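Filed under: Home Practice, Quiet Corners, Tips

Setting up a meditation corner at home (and keeping it going)

Every August I pull my sitting corner apart and put it back together, and every August I wonder why I waited so long! These are the tips that have stuck.

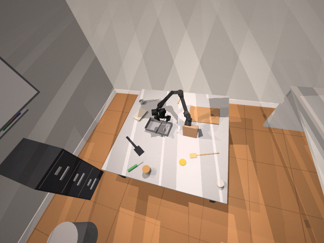 Feng-yi Hsieh wrote in after the last version of this page to say that her corner only started working once she stopped trying to make it feel holy. She'd had statues, bells, a fountain that gurgled like a blocked sink, and she spent every sit fussing over them. Now it's a cushion and a wool blanket, and she's been going every morning for 5 months. I love this, and I've cut my own lot right back since reading it.

Picking the spot

Go for somewhere you already walk past. A spare room sounds lovely, but you'll forget it's there. Mine is the end of the hallway at our place in Relham, between the linen cupboard and the window, and I practically trip over the cushion at 5 in the morning on the way to the kettle. Facing a wall is easier than facing a view when you're starting out. If the floor is cold, put down a folded doona before you put down a mat.

Cushions

Buckwheat hulls flatten with use, so top them up once a year. Unzip the cushion over the bathtub (trust me), pour in a cup or two of fresh hulls with a wide funnel and knead the lot like dough. A kapok one can go out in the sun for an afternoon and it comes back wonderfully springy. Covers get a cold wash, inside out, and dry them in the shade or the colour goes.

Sore knees? Sit on a chair. The old teachers at Weltow used kitchen chairs half the time and they were the stillest people I've ever met.

Candles and incense

Pop a candle in the freezer for a couple of hours before you light it and it burns a little slower. For wax on a wooden shelf, let it harden fully, lift it with the edge of an old plastic card, then buff with a soft cloth. Wax on fabric comes out with brown paper and a warm iron, no steam.

Stand incense in a bowl of dry rice or clean sand, deep enough that the stick doesn't lean, and crack a window. Keep it well away from curtains! If smoke makes you cough, skip it altogether; a bit of orange peel simmering on the stove is gorgeous and it clears the fried onion smell too.

Singing bowls

Brass bowls go dull from fingerprints. Lemon juice and a pinch of bicarb, rub gently, rinse, dry straight away. Don't do this to a bowl with painted or inked lettering. I learned that on the little Peng bowl my aunt gave me, and half a mantra went down the laundry sink.

The notebook

Keep one within reach for whatever comes up afterwards, dreams included. Pencil works better than pen when you're half asleep. I write one line, date it, and close the book. Some mornings the line is "thought about toast the whole time" and I'm just as pleased with that one.

Contact us | © Hastar Quiet Living | Back to top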